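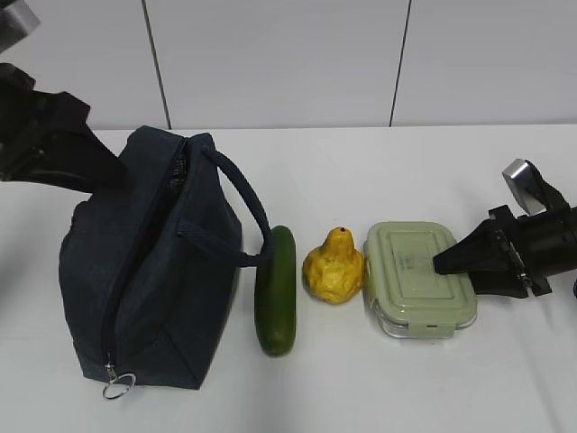
Soft lunch bag smells sour even after washing. How do I fix it?

Posted by Shalini Katiyar
May 2, 2018
1,390 views

I carry lunch to work in a soft zippered bag, usually rice and a vegetable, sometimes yogurt in a small tub. In April the yogurt lid came loose on the train and I didn't find out until the evening. I wiped the bag out with dish soap and left it open overnight. By the next afternoon it smelled sour again.

Since then I have washed it by hand twice and tried an open box of baking soda inside it over a weekend. The smell goes away when the bag is open on the counter and comes back when it has been zipped shut with food in it for a few hours. The lining is the silvery kind and looks clean. There is a seam along the bottom where the lining is stitched, and I think something got under it.

I would like to keep the bag if I can. It's a Masel, I've had it two years, and a new one the same size is 22 dollars now. The care tag says hand wash only, do not tumble dry. Can I ignore that and put it in the machine? And is it safe to keep using it in the meantime if everything is in closed containers?

I eat at a shared table in the break room, so other people notice it too. 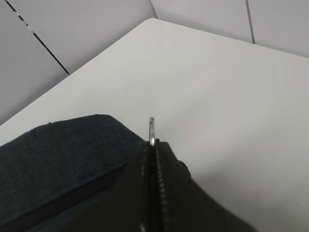

Pale matte tabletop with the gray wall panels behind.

Neelam Garg
Member, 330 replies

You are probably right about the seam. Milk and yogurt get through the stitch holes and into the foam between the lining and the outside, and wiping the inside won't reach that. You have to soak it.

Fill a sink or a bucket with lukewarm water, enough to cover the bag. Put in one cup of plain white vinegar for each gallon. Open every zipper and push the bag down until the bubbles stop coming out. Leave it for an hour. Squeeze it out gently, empty the water, and do it again with a spoonful of an enzyme laundry detergent in place of the vinegar. I use Hutsuliak, but any of them should be fine if the label says enzymes. Leave that one for two hours, then rinse until the water has no suds.

Do not mix anything with bleach. Bleach and vinegar together give off a dangerous gas, and bleach is hard on the lining anyway.

Drying is where most people go wrong. The foam holds water much longer than the fabric does. Press the bag between two towels and stand on it. Then hang it upside down with the zipper open, in front of a fan if you have one.

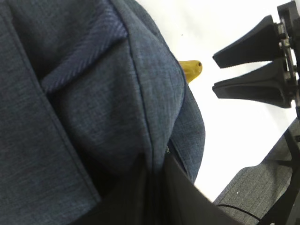 Give it a full two days even if it feels dry after one. If you zip it up while the foam is still damp you will get a mildew smell on top of the sour one, and that is harder to remove.

Check the pockets while you're at it. Crumbs and old napkins in an outside pocket can smell as bad as the inside.

As for using it in the meantime, closed containers with an ice pack are okay for a few days. Just don't put loose fruit or bread in there.

Pallavi Rana

just buy a new one, 22 dollars is not much

Kusum Mishra

I had the same trouble with a Forel bag and did put it in the machine, against the tag. Cold water, gentle cycle, inside a pillowcase, no spin. The smell came out. The lining also came loose at one corner and the stiff piece in the bottom bent, so the bag leans a bit now. I still use it. If yours has a bottom board that comes out, take it out first.

The soak Neelam describes is what I'd try before that. It took me three rounds on an older bag, so don't give up after the first.
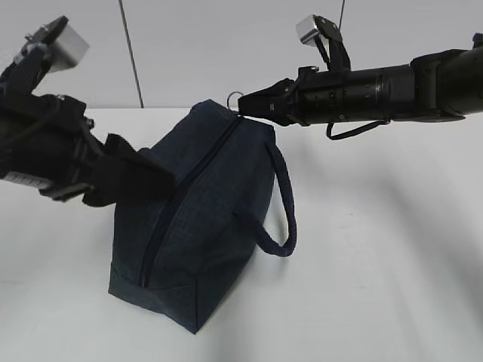 For the yogurt, I changed to a screw-top jar and that ended the leaks. Snap lids loosen when the bag gets squeezed on a crowded train. I also stand the jar upright in a corner with a folded dishcloth next to it, and the cloth goes in the wash with the kitchen towels.

One more thing, about the zipper. Run an old toothbrush with soapy water along both sides of the teeth. Mine had dried milk in the tape and I had missed it completely.

Shalini Katiyar

Thank you. I did the vinegar and the detergent last night and the detergent water came out cloudy, so there was something in the foam. It is hanging up now. I'll wait the two days and report back.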